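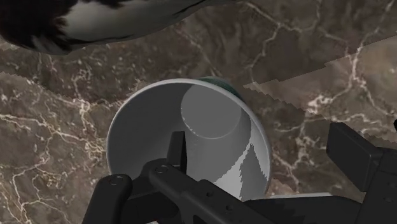

4. Living with the Kakix Kit

I'll say up front that I like this kit more than I expected to, and that I also have a list of complaints long enough to fill most of this section. Kakix is the simulation package that Jenasen sells alongside its hardware line. You get a library of tabletop scenes, a set of cups and containers, a rendered wrist view, and a model of the Pilico gripper that you can drive with the same commands you'd send to the real one. I paid for the ordinary academic license out of the Villanueva lab's software budget, and Jenasen had no say in what I wrote.

4.1 Getting it running

Installation took me one long afternoon, and most of that was my own fault (I had an old graphics driver and refused to believe it mattered). Once that was sorted, the bundled demo came up on the first try, which I can't say for the last two kits I tested! The scene editor is plain but friendly. You pick a surface, drop objects on it, choose where the arm starts, and hit run. If you'd rather write scripts, everything in the editor can be saved as a text file and changed by hand, and after the first week I worked that way almost all the time.

The documentation is uneven. The chapter on cameras is excellent, and whoever wrote it has clearly sat and squinted at a wrist view for hours. The chapter on contact is four paragraphs long and two of them are about units. I wrote to support three times about friction settings and got useful answers twice. The third answer was a link back to the four paragraphs.

4.2 The task

For the review I stuck with cups. They're simple to describe and annoying to grasp, especially when the arm comes down from above and one finger has to go inside the mouth while the rest of the gripper stays outside. I generated 2000 scenes with randomized surfaces, cup positions and neighboring clutter, drawing from the 17 countertop textures in the standard library. Tahira Baloch set up the grasp planner and left it alone for the whole run, so what changed from scene to scene was the setting and never the method.

Figure 2 gives the wrist view from one of these scenes, with a white cup on the brown marble countertop and a gripper finger reaching into its mouth. I picked it for the figure because it has a bit of everything I want to talk about. The view is nearly straight down, so the rim is close to a perfect circle and you get a good look at the bottom of the cup. You can also see how much of the view the gripper takes up. It fills a lot of the lower portion, and the housing on the right is big enough to hide a fair piece of counter. Anyone training a vision policy on this camera should plan for that from day one. I didn't, and had to redo my cropping.

4.3 How the pictures hold up

The gripper itself looks good. The matte black finish picks up soft highlights along the edges, the bolt heads on the linkage are there, and I never had trouble telling where a finger ended and the cup began. For a kit at this price I was pleased.

Surfaces are where I started grumbling. Look again at the marble in Figure 2 and you'll find lighter patches with stair-stepped, sawtooth borders, one on the left and a larger one on the right. The veins are lovely and the borders are pretty hard to unsee. Then there are the dark, jagged shapes on the inner wall of the cup, low on the right. I go back and forth on whether to call those shadows or aliasing, and Tahira and I never settled it. Either way, they sit on the inside of the cup, where a depth or edge network would be looking, and I'd like a rendering option to smooth them out.

Clutter gets a better grade. Another object, dark teal-green, peeks out from behind the far rim of the white cup in the same figure, mostly hidden. Partial views like that are very useful for testing whether a segmenter keeps neighboring things apart, and building them by hand in older tools used to eat my whole morning.

4.4 What the run told me

The planner completed its grasp, by the kit's own success check, in 953 of the scenes. I'd be careful about reading that as a score for the kit. It's an old planner and I gave it crowded counters. What I cared about was whether the failures made sense, and when I replayed a batch of them most did. The finger clipped the rim on the way in, or a neighbor got bumped, or the cup tipped on the lift. A smaller group looked like contact trouble, with a finger sinking into the wall of the cup before the solver pushed it back out. Shortening the physics step helped and made everything slower.

Replays, by the way, are my favorite feature. Every scene saves its random seed with the log, and you can pull up a single attempt and scrub through it from the wrist view or from a free camera. I found a bug in my own approach angle that way, one I'd been carrying since June.

4.5 Would I renew?

Yes, for grasp planning and for perception work on objects and clutter. For anything where surface texture matters a lot, I'd wait for the next release or bring my own materials, which the editor does allow. Our scene files and the planner settings are in the supplementary folder, along with the friction values support sent me.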